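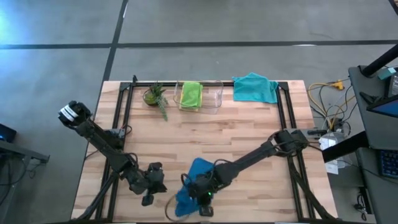 This page was last changed on 01/04/2019.

The Waremell cell is a two-armed robot work cell used to study the handling and folding of household cloth. It was designed by Hervé Delorme at the Rudus workshop and is described in a set of upkeep notes written by Barbara Kaczmarczyk. The cell is best known among its users for those notes, which have been copied for other table-mounted machines.

Layout

The two arms are mounted on a wooden table, inside a rectangle of black aluminium extrusion that marks out the working area. Cloths and towels of several colours serve as the test pieces, together with a clear plastic container and a potted plant. Cables run to the floor beside the table. The notes ask that each cable be labelled at both ends and that no cable cross the path of an arm.

Setting up

A full set-up has 12 steps and is done with the arms at rest. The operator first checks the bolts at the base of each arm, then brings the grippers to their closed position so that the zero point can be stored. 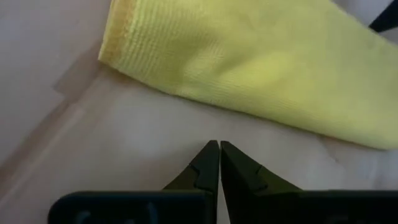 The closed position is checked by eye through the wrist camera before it is accepted. If the fingertips do not line up, the finger screws are loosened, the tips are pressed together against a flat gauge and the screws are tightened again. Gripping force is then tried on a single layer of cloth — a thin towel is preferred, as a thick one can hide a weak grip.

The fixed cameras are set last. Each is aimed at the middle of the table and locked, and a test picture is stored for later comparison. Delorme's first plan placed these cameras on floor stands, but the Bailly revision moved them to an overhead framework after the stands were found to shift when bumped.
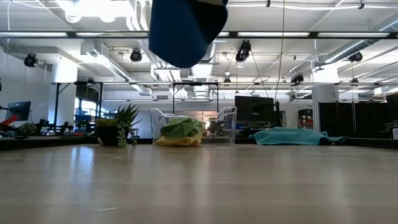

Lighting is left unchanged once the cameras have been set. The ceiling lights stay on through a full run, and any change in the room that alters the view calls for a new test picture.

Routine care

The cell is inspected after every 500 cycles. Lint is the most common fault. It gathers at the base of the fingers and, if left there, keeps the gripper from closing fully. It is removed with a soft brush while the power is off. Compressed air is not used, as it can drive fibres into the housing.

Cable covers are examined for wear at the joints, and the camera lenses are wiped with a dry cloth. Test towels are washed without softener — Kaczmarczyk's notes record that softened cloth slipped from the fingers more often. 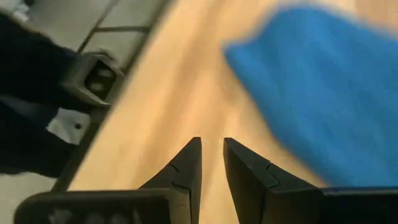

Wrist camera view of the gripper fingers, with a blue cloth above or on the tabletop.

Repair

Fingers are replaced in pairs, even when only one is worn. After any repair to a wrist, the set-up is repeated from the first step and the new zero point is entered in the log. Spare fingers were supplied by Trustano until August, when the workshop began to make its own. The upkeep notes are now in their third edition, which runs to 88 pages and includes a separate chapter on camera mounts.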